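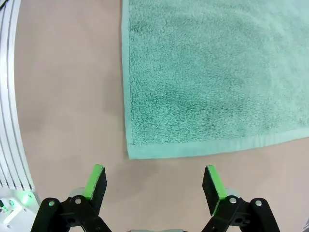
Learning to Fold: An Open Day at the Urkham Centre

The Urkham Centre for Applied Automation opened its manipulation laboratory to the public on 10 August 2020, the first such occasion since the program moved into its present building. Attendance was limited to 58 registered visitors, admitted in small groups, and the greater part of the day was given over to a single subject: the handling of cloth by machine.

Household and hospital linen remains among the more difficult materials in automated work. A rigid part can be described by its dimensions and will keep them when it is lifted. A towel changes shape as soon as one corner leaves the table, and the robot must plan its next movement around a form it has not met before. Brenda Bellamy, director of the Centre, told visitors in her opening remarks that the laboratory had chosen towels for precisely this reason, and that the work was expected to inform later projects in commercial laundries and aged care.

The principal demonstration, known within the laboratory as Gondotora, began with a terry towel laid flat on the table. A two-fingered gripper with green pads on the inner faces of its fingers approached with the fingers open. Its task was to locate a corner, take hold of the hem and carry it across to make the first fold. Visitors followed the attempt from behind a barrier and on a monitor showing the view from a small camera mounted near the gripper.

Cường Võ, who leads the perception group, explained that the hem is of considerable value to the system. The woven band at the end of a bath towel is smoother and paler than the looped pile beside it, and the boundary between the two gives the software a line to follow towards the corner. Plain sheets, which offer less contrast, are to be attempted in a later stage.

Of the 10 attempts made before the morning groups, two ended with the gripper closing on the pile a short distance from the corner, and the fold was abandoned. Staff reset the towel by hand on each occasion and resumed. Sarla Nigam, the laboratory's senior engineer, observed that failures of this kind are retained in full and reviewed alongside the successful folds. The group's current training set for the first fold stands at 100 recorded attempts, all gathered since April.

An afternoon session considered practical applications. Gemma Lightfoot of Serrano, a linen services firm that has supported the program, described the sorting and folding floor at the company's regional plant and the strain injuries associated with repetitive work there. She was questioned at some length on employment. Her reply was that the firm had made no decision on installation and would consult its staff before doing so.

Visitors were also shown Goda, the Centre's software for replaying recorded movements, and several accepted an invitation to guide the arm by hand under supervision. Secondary school students were particularly well represented in this part of the program.

Enquiries concerning group visits and student placements may be directed to Tracey Naylor in the Centre's public programs office.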